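December, late, past 11. Should be asleep.

Drove back from Clumstead in the rain, 17 miles behind a gravel truck. Wipers squeaking the whole way. Choir practice ran over again, we still can't get the alto line in the second carol and the concert is 3 weeks out. My throat is raw. Tea, honey, more tea.
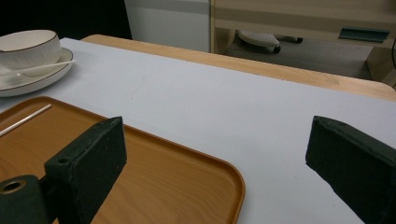
Letter from Cartwright was on the mat when I got in. Rent going up in the new year, up to 608 a month, "subject to review". Subject to what review? Been here since 2014 and the bathroom window still doesnt shut. Will call in the morning. Or write. Writing is better, I get flustered on the phone and agree to things.

Soup for dinner, standing up. Forgot the bread in the oven - black on the bottom, ate the top.
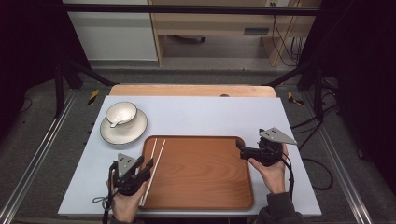
Thought again about moving to Elton. Smaller, cheaper, nearer the sea, but then the bus to work is a hour each way and I'd have to give up choir. Don't want to give up choir. Even the bad nights. When the basses finally came in right tonight I got goosebumps, silly, in that freezing hall with my coat on.

Still to do - stamps, cat food, blue folder for the lease, black shoes to the repair place on Etier Street before they close for the holidays. Haven't started on cards. Might just not send any this year.
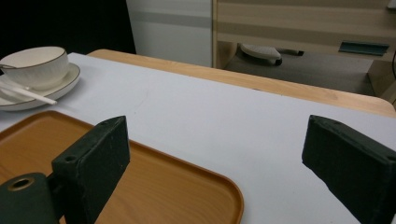 Rain's picked up. Towel on the bathroom sill again. Cat has taken the warm side of the bed and won't budge. Alarm set for 6:30, practice the alto part in the car, ring the dentist at lunch if I remember.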